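Bolden Manipulation Group
Minutes, October project meeting, Borkville site
Start 2:10 p.m. Quorum: enough chairs were filled.

1. Previous minutes

Accepted with one correction. The September minutes said the Frei planner had been "retired." It has been switched off. The group would like to keep those two ideas separate until the paper is accepted.

2. Card task, method

The method lead went over the protocol again for the benefit of those who had been using last spring's version. A person sits across the desk from the robot and the box stays within reach of both. The robot picks up a flat card, lifts it clear of the tabletop and holds it with the printed face outward. The person is told to behave normally, an instruction which has caused more trouble than any of the software.

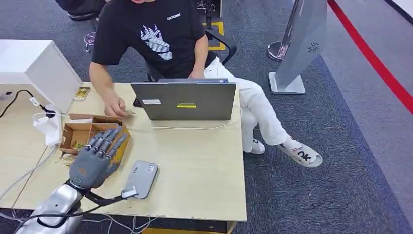
The point of having someone there is to get hand-to-hand timing that a scripted setup can't give us. When a human hand enters the area over the box, the Billimum policy is supposed to slow down and replan. The Frei planner stops dead and waits for somebody to press a key. Both count as safe. Only one of them finishes before lunch.

Discussion of whether the person should be allowed to pass cards back. The protocol is silent on this. Agreed that it should stop being silent. Wording to be sent around before the next session.

3. Card task, results

Training set now stands at 4000 demonstrations, after removal of 129 in which the operator was clearly practicing. The evaluation run was 544 attempts with Billimum. There were 38 drops, nearly all of them during the tilt and very few during the lift. This surprised the people who had spent the summer on the lift.

The current explanation is that the thumb lands too low on the card and the fingers behind it don't make up the difference. Moving the contact target toward the middle helped in simulation, where everything helps. A real comparison is needed, with the same cards in the same order for both settings.

It was asked whether glossy cards are harder than matte ones. Opinions were strong and data was absent. The wrist view does wash out along a shiny edge, and the edge is what the detector looks for. Proposal to train with more glare added was adopted without enthusiasm.
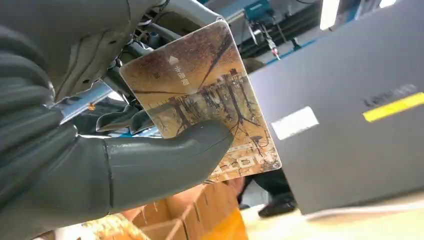
4. Labeling

Labels are behind again. The annotation sheet has separate codes for "pinch," "secure pinch" and "pinch, good," and two annotators applied them in ways that can't be reconciled. Codes to be cut down to held and not held. The person who designed the original sheet asked that their objection be minuted. It is minuted.

5. Paper

The draft is two pages over. The related work section will be trimmed, then the introduction, then friendships. The title still contains the word "dexterous." A vote to remove it was tied and will be held again when more people are awake.

The drop figures go in the main text and not the appendix. This was agreed faster than anything else on the agenda.

6. Other business

Cable routing: deferred, as it was last month and the month before.
Borkville room booking runs out at the end of the month. Renewal form to be found, then filled in.

Actions
Method lead: card passing rule, glossy and matte comparison plan.
Software: new thumb target, glare augmentation.
Annotation: two-code sheet, relabel the evaluation run.
Everyone: read the draft past the abstract.

Closed 3:55 p.m.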